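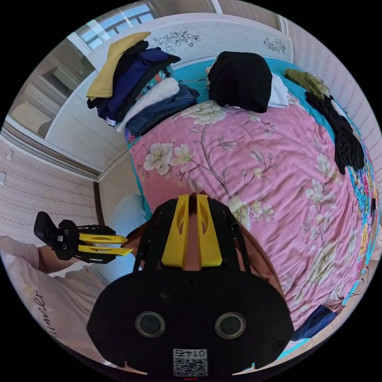 Sibel says jeans should never go in a drawer, they should hang, and that I will be sorry when the runner sticks again. She said it twice on the phone this morning and once more by text.

Saturday, July 24, 2021

Washed the bedding first, then started on clothes. The magnolia duvet is back on with the turquoise sheet under it. I like the two together more than I expected to when I bought them.

Folded everything on the bed. Jeans, the cream knit, the navy and black things, the mustard one at the back. Most of it is too warm for July and will go in the box under the bed until November. The jeans stay out. I put them in the drawer anyway, bottom left, and it closed.

Asmaa wants the knit if I'm not going to wear it. I wore it twice last winter. Told her I'd decide by the end of the month.

Still to do: the second pillowcase, the sock bag, the hook on the back of the door. The hook needs a longer screw and the shop in Hornum shuts early on weekends, so that waits.

Rice and eggs for supper. Windows open, 30 degrees in the bedroom at seven o'clock. Slept on top of the duvet for an hour and had to smooth it out again.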